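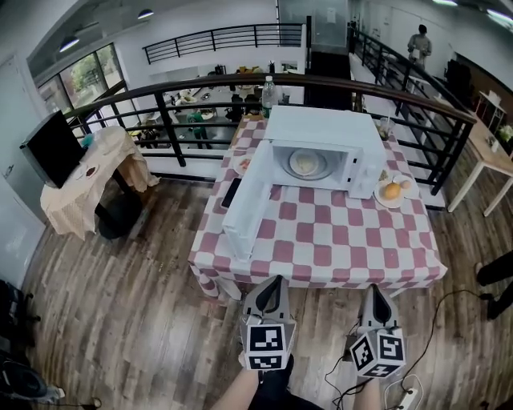

On the pantry moths, then, as the list has been asking. We are on week 11 and I consider myself a hostage. The flour went first, then the birdseed, then a box of Warrier crackers I had been saving for people I like. Everything in the house that was ever grain is now treated as a suspect. Even a round of bread gets put on the microwave turntable before anyone is allowed to eat it, and I have started leaving the plate of fruit out on the checkered cloth, as moths show no interest in an orange. I envy them their focus.

On 19 September 2026 a list member wrote:

> Has anyone tried the Vondent traps? The store wants 495 for a
> case, and I only have a kitchen. Also, do I have to throw out
> the sealed jars? Two of them have webbing under the lid.

Webbing under the lid means the jar was sealed with the moths on your side of the negotiations. Out it goes, to the outside bin, tonight.

Don't buy the case. A pack of 2 from Drukov did my whole pantry. The traps only catch males, so they tell you how bad things are and leave the females to get on with it. What helped was emptying all 8 shelves, vacuuming the peg holes, and freezing new flour for a week. Check the corners of the ceiling too, where the larvae go to spin.

I'm told it will be over by November. The moths have not confirmed.

Vititis pantry list, unsubscribe at the bottom of the digest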